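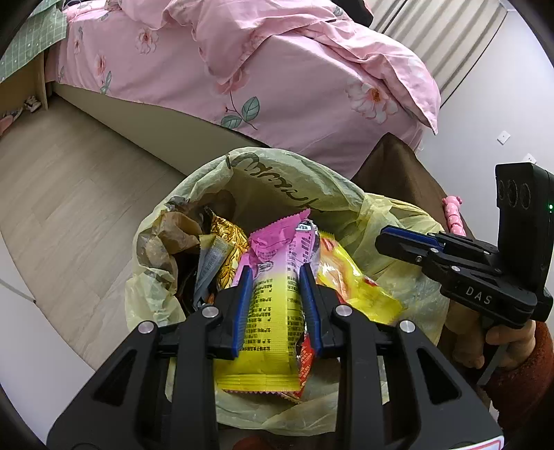 Progress report: hand-guided demonstrations for household sorting

Reporting period ending January
Prepared by Menaka Howlader for the Grunden fund

Where we are

We have had a very good stretch, and I'm glad to be writing this one! When we last reported, the team was still arguing over whether people could teach a two-finger gripper to deal with household trash simply by doing the job themselves with the tool in hand. We now have 136 accepted demonstrations, recorded in 7 homes, and the soft-package part of the work has moved much faster than I expected.

The long snack wrapper held between the blue ridged pads is typical of what we ask for. It has to come up out of an open plastic bag with other wrappers and a crumpled paper bag lying close by, and the fingers have to close on it without taking a neighbor along. Thin printed packaging was the item type we were most worried about in the proposal. It folds, it slides, and it never lies the same way twice. People handle it well once they have had a little practice, and they find ways of coming in at an angle that none of us would have written into a script.

Working with two grippers

Most of the new sessions use a gripper in each hand. Silviu Mocanu pushed for this early on and he was right (I have told him so, and now it's in writing). With one tool, demonstrators kept wanting to steady the bag with their free hand, and those recordings were no use to us. With two, one gripper can hold the rim or wait to the side while the other reaches in.

It does cost us something. Two-handed recordings take longer to check, and the motion tracks from the left and right tools have to line up closely before we can train on them. Silviu rewrote the alignment step in Clokosov, our replay software, and it now flags a bad pair before the demonstrator has left the room. That has saved a lot of repeat visits.

Homes and bedrooms

We kept to the plan of recording in lived-in rooms. A floral duvet, striped curtains and a wood floor give the model much more to cope with than our bench does, and we want it to cope. Bedrooms were added after the first visits, when demonstrators told us that is where a lot of their small trash ends up.

First training results

The model trained on single-gripper data can pick a wrapper from a shallow pile on the bench. It is still clumsy with deep bags, where the fingers block much of the view on the way down. Training on the two-gripper set has only just started, so I have no score to give you yet — the early replays on the Varkov arms look smooth, and the whole team stopped work to watch them.

Problems

Foil packets remain hard. The position tracking also drifts when a demonstrator turns quickly, and we threw out one full afternoon over it. We lost 9 working days waiting for replacement finger pads, and we now keep 2 spare sets in the cupboard.

Next period

Begum, our partner for home visits, has agreed to find more households with small kitchens. We will finish the two-gripper training, run the deep-bag trials again and start on tying the bag shut, which everyone here is itching to try. Spending is in line with the plan apart from the pads, and I'm not asking for any change to the budget. The updated demonstrator guide will go to Grunden with the next report.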